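I've been meaning to write up the Ladusent foam roller for a while now, and my sister-in-law keeps asking whether she should get one, so this is mostly for her (hello, Shalini!) and for anyone else whose back complains after a day of gardening.

I've had mine since April. Before that I used an old Cokow, the bumpy kind, and I never got along with it. The bumps dug into my ribs and I'd give up after a minute or two. The Ladusent is smooth all the way around, and I found I could stay on it for a whole radio segment, breathing and rolling and looking at the ceiling like a happy turtle.

## Color and finish

They sell it in three colors and I went back and forth far too long. I do love a soft powder blue, the matte kind that doesn't shout at you from the corner of a room. 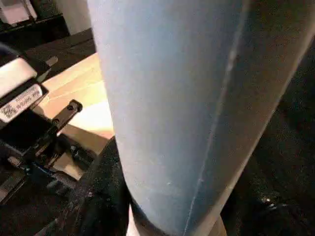
## How it feels

Firm, but kind. My calves like it best, my hips took nearly 30 days to come around. It's a little long for our hallway closet, so it lives behind the armchair.

## Price

I paid $42, plus shipping. The Drerkico is cheaper, and my neighbor is perfectly content with hers, though I thought it felt squishy when I tried it. If you're on the small side you might prefer that one.

Four and a half stars from me. I'd have liked a carry strap!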